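Arm drops the peg halfway through the move, gripper says it's still holding it

Posted in Robot Arms & Grippers > Faults and Safety
Asked by kurek_bench, 29 July 2019
2,943 views, 17 followers

Hi all, hoping somebody has run into this because I'm about out of ideas (and patience, and pegs I haven't stepped on).

I have a small white arm with a two-finger gripper, running off a Kedavum controller, and I've been using it for a little assembly routine. There's a purple base with a slot in it, a brown bar that goes in the slot, a couple of green blocks that go on either side of the bar, and then two round pegs, one blue and one red, that stand behind the base until it's their turn. The base, bar and block part is fine. I could watch it all day.

The trouble is the pegs. The arm comes down on the red one, closes, lifts, starts to swing across, and somewhere in the swing the peg just falls out. Okay, pegs get dropped, I can live with that. What I can't live with is that the gripper status stays on HOLDING the whole way. So the program happily goes on to the insert step with nothing in its fingers and pushes down toward the base. Last Thursday it came down hard enough to shove the base sideways and trip the force limit, and my hand had been in there not long before, picking up a peg. That scared me a bit.

I've tried slowing the swing down (helps some), closing tighter (drops it just the same), and cleaning the finger pads with alcohol. The blue one hardly ever falls.

My layout at the point where it goes for the pegs:
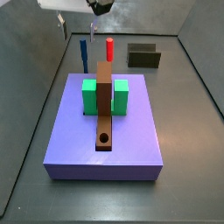 What I'd like to know

First, why does it think it's still holding something? Second, why the red peg and hardly ever the blue one? And is there a decent way to make it stop by itself when the peg is gone, without buying a whole new gripper?

Thanks!
Edmund

Marina Xenos
Accepted, 26 people found this helpful

Hi Edmund! I fought with nearly this same thing for most of a spring, so I feel your pain.

The status first. On a lot of these grippers HOLDING only means "I closed, I met resistance, and I haven't been told to open." It gets set once at the grab and then it sits there. If yours latches like that, the peg can be on the floor and the flag won't care. Go into the gripper settings on the controller and see whether there's an option to keep checking the finger width after the close. If there isn't one, read the width yourself in the program. Do it right after the lift and again just before you start the insert, and compare it to the width you get with a peg properly in there. Fingers that have lost their peg will usually keep closing until they meet, so the difference is big and easy to catch. If the number's wrong, stop the program and wait for a person. Please don't have it retry by itself!

Now the red peg. Look at where it's standing: right behind that tall brown upright, with the green blocks on both sides of it. The blue one is off to the left with nothing much in front of it. I can't tell from one shot how much room you have, but my bet would be the arm comes in a little off to stay clear of the bar, grabs the peg near the top or with one edge of the pad, and then it works loose in the swing. Closing tighter on a bad grab doesn't help, and with a round peg it can even squirt it out. Try moving the red one farther from the base, so the fingers can come straight down and get a proper bite. Teach the pick point again after you move it (I forgot that once, and spent an evening apologizing to my wrist joint).

And about your hand. Pausing the program is not the same as making the arm safe. Hit the stop, make sure it really is stopped, then reach in. When you restart, go from the top, or from a step where you know the fingers are empty. Resuming halfway is how you end up with exactly that push into the base.

ham_and_wires

had this with an Irik gripper, it was the pads. cleaning didnt do anything, they'd gone shiny. new pads and no more drops. 10 minute job

Lidier

I'd do what Marina said, but put in a lower force limit for the insert step too. Mine was still at whatever it shipped with, and that's plenty to shove things around. I turned it down until a normal insert only just went through, then came back up a little. It still stops now and then for no good reason, and I'd much rather have that.

One question for you, Edmund: is your base fastened to the floor of the cell at all? If it has already been shoved once, your taught points for the slot might be off by a hair now too. Worth checking before you blame the gripper for the next thing.

Comment from kurek_bench

Marina, you were right about the status, it latches! There's a checkbox two menus deep, and it was off. I added the width check in the program as well. I ran it with no peg in there on purpose, and it stopped before the insert both times I tried. I haven't moved the red peg yet, that's tonight.

Lidier, nope, the base isn't fastened. It just sits there. I'll put it back where it belongs and check the points. And Ham, pads are on order.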